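# The Chore Wall

We've been following the Sosow shop-floor trial for a while now, chiefly to find out whether a machine can be trusted with the jobs we all pretend not to see. Tidying the counter. Refilling the bins. Finding the lid. The Terkar arm has been at it most Saturdays, and the kettle has yet to be put in the fridge.

Small items are this month's subject, a basket being the oldest filing system known to retail.
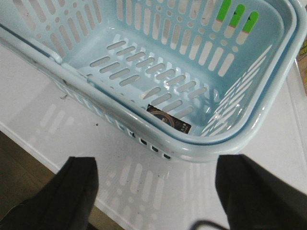
Can a robot tidy a counter as fast as a bored teenager? Slower, so far: the last run put away 200 items in a shift, and Pacheco on the ground floor expects 400 from anyone with hands and a lunch break.

A light blue basket with slots in its sides and floor, and one flat black thing lying in the bottom. Thin objects remain the sworn enemy of grippers — coins, cards, anything that hugs a surface.

Skesix has promised softer fingertips by October. Folding tea towels comes after that, and we have put aside nearly 5 hours for the first one.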